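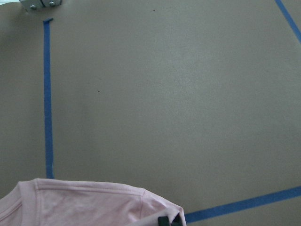

J'ai enfin trouvé ma façon de plier les t-shirts, et je suis tellement contente que j'en fais un billet entier ! Ceux qui me suivent depuis février savent que le linge et moi, c'était compliqué. La pile sur la chaise, la pile sur le lit, la pile qui passe du lit à la chaise au moment de dormir... Bref.

Tout est parti d'une conversation avec Lizelle Du Plessis, qui a tenu longtemps le rayon maille chez Giannakopoulos. Je lui demandais comment elle obtenait des piles aussi nettes, toutes de la même largeur, et elle m'a répondu : « Mais je me donne un repère, voyons. » Un repère ! Un bord, une ligne, n'importe quoi de fixe sur la table, et on plie toujours par rapport à ça.

Alors je me suis mise au ruban de masquage bleu, celui des peintres. Il se décolle bien, il se voit de loin, et on peut se tromper et recommencer (je me suis beaucoup trompée). Pas besoin de tirer des lignes au cordeau, d'ailleurs. Un ruban qui ondule un peu fait très bien l'affaire, du moment qu'on voit où poser le bord du tissu.

Ma méthode, telle que je la pratique maintenant :

Je pose le t-shirt à plat, face contre la table, l'encolure vers le haut. Je lisse du centre vers l'extérieur avec le plat de la main, sans tirer. Le jersey adore se détendre quand on tire dessus, et après il n'est plus jamais d'équerre.

Je rabats un côté vers le milieu du dos, manche comprise, puis je replie la manche sur elle-même pour qu'elle ne dépasse pas. Pareil de l'autre côté. On obtient une longue bande, et c'est là que le repère devient génial : si la bande est parallèle au ruban, tout le reste suivra.

Ensuite je remonte le bas, mais pas jusqu'à l'encolure, je laisse deux doigts de marge. Et je plie encore en 2 ou en 3 selon le tiroir. Pour les miens, c'est en 3, et le petit paquet tient debout tout seul. Debout ! J'ai appelé ma sœur pour le lui dire.

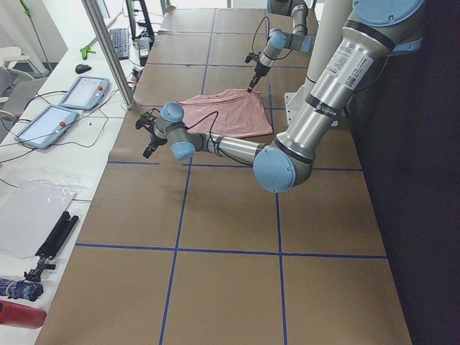 Le tissu rose, sans doute un t-shirt, sur le papier kraft quadrillé de ruban bleu.

Le rose clair, au passage, est une couleur formidable pour s'entraîner. Sur un fond brun ou gris, on distingue le moindre faux pli et les bords ressortent bien. Avec un t-shirt noir, le soir, je plie à l'aveugle.

Parlons du papier, aussi. Une grande table couverte de papier brun, avec des carreaux tracés au ruban, c'est un plaisir que je ne soupçonnais pas. On a envie d'y poser des choses bien droites. Rafia Warraich m'a soufflé l'idée d'y noter la largeur de chaque étagère au crayon, et je compte bien la lui voler. Il faut juste bien aplatir les raccords entre les lés, sinon le tissu accroche dessus quand on le fait glisser.

Chez moi, je me contente d'un gabarit de 40 cm de haut, collé sur la table de la cuisine et retiré avant le dîner. Les chemises, je n'y arrive toujours pas, le col me résiste. Si vous avez une astuce pour les manches longues, je la veux, les commentaires sont ouverts !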